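Updated 27/05/2025. On this page we answer the questions which customers send us most often before they order a kitchen from Begović. If your question is missing, please write to us and we will add it. 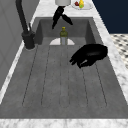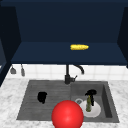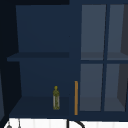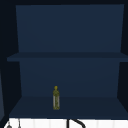 *Gray sinks in veined marble countertops (first two) and navy-blue cabinets (last two).*

## Ordering

**Do I need to measure the room by myself?**

For the first price, yes. A simple drawing on paper with the length of each wall and the position of the window is enough. Before production our fitter comes and measures again, and only his numbers are used.

**How long do I wait for the kitchen?**

Cabinets are ready 15 working days after you sign the final drawing. The stone is cut later, when the base cabinets already stand in your home. Please do not sell the old stove too early.

**How much do I pay in advance?**

We ask for 50 percent with the order. The rest is paid in 2 parts, one at delivery and one after the countertop is fitted.

**Can I change the color after signing?**

You can, until the panels go to the paint shop. We send a message one day before. After this message a change is charged as new fronts.

## Countertop and sink

**Is marble a good choice for a family kitchen?**

It depends on your patience. Lemon, vinegar and wine leave dull marks on marble, also when it is sealed. Some customers like how it ages - others call us after one month. If you are not sure, take a sample home and put half a lemon on it overnight.

**How do I clean a dark composite sink?**

Use a soft sponge and normal dish soap. White marks are usually limescale, and warm water with a little vinegar removes them. Keep the vinegar away from the stone, and rinse well.

**Can the sink be exchanged later?**

If it is mounted from below, this is difficult and the stone can crack. Please choose the sink with care, it will stay with you for long.

## Cabinets

**Do dark fronts show fingerprints?**

More than light ones. Our matte paint Mokevik 704 is easier to keep clean than gloss, but you will still wipe around the handles.

**Can I have open shelves and doors in one wall unit?**

Yes, in the Condudeck line you can combine them freely. Open shelves collect grease when they are close to the stove, so we suggest to put them at the other end.

**Do you deliver outside Clutance?**

Yes, but the transport is calculated separately. Write us your address and the floor, and tell us if there is an elevator.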